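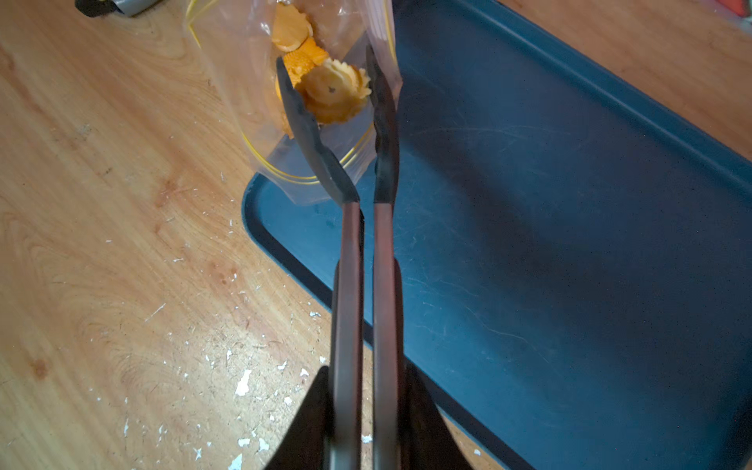 ## Zipper snack bag

A **zipper snack bag** is a clear plastic pouch with a seal that presses shut and opens again. Coloured seal lines, often yellow, make closing it wonderfully easy! It suits mixed crackers – scalloped rounds, ruffled shells, bumpy orange pieces – and the see-through sides let you spot a favourite straight away. Bakers in Murnton sell theirs in bags of 100 or 300 grams, and a folded bottom corner catches the tastiest crumbs.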